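Readiness checklist: arm trial for tidying and putting away
Niteo workshop, Ploltau site. Completed by Sakda Panyasiri, comments checked by Ketsara Kaewmanee. October.
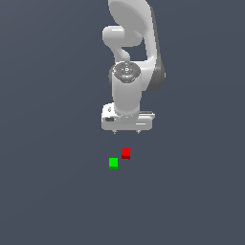
1. Simulation before hardware

1.1 Start position set with fingers open and empty. PASS
Comment: Gripper is over the cubes, red one slightly right of centre. Good enough to begin from.

1.2 Objects kept apart at the start. PASS
Comment: There is a narrow gap between red and green. Keep it for now. Touching objects are a separate test and should not be mixed in with this one.

1.3 Pick and place repeated 100 times without a person stepping in. FAIL
Comment: Stopped after 28 runs when the grip slipped on a turned cube. Sakda to rerun with the slower approach.

1.4 Floor and lighting varied between runs. NOT DONE
Comment: Plain dark floor only. No kitchen looks like that, and neither does our bench. Please do this before anyone quotes a success rate.

2. Physical guarding

2.1 Emergency stop within reach of the operator. PASS

2.2 Floor line marked and kept clear. PASS WITH COMMENT
Comment: Tape is lifting by the door. Replace it.

2.3 Speed limit locked for shared work. FAIL
Comment: The limit can be changed from the ordinary menu. Needs a password — Ketsara has asked Szabó for the setting.

3. Chores under review

3.1 Sorting small parts into trays. LIMITED USE
Comment: Allowed on the Joka bench with someone present, 20 minutes at a time.

3.2 Clearing a table. NOT READY
Comment: Hard, regular shapes are one thing. Cups, cutlery and anything with food on it have not been tried.

3.3 Folding cloths. NOT READY
Comment: No plan to test this year.

3.4 Handing tools to a person. NOT ALLOWED
Comment: Do not attempt until 2.3 is closed.

4. Actions

Rerun 1.3 — Sakda
Add 6 floor textures for 1.4 — Sakda
Speed limit password — Ketsara
New floor tape — whoever opens up next

Overall result: not cleared for unattended work. Items 1.3 and 2.3 must both pass before the next review.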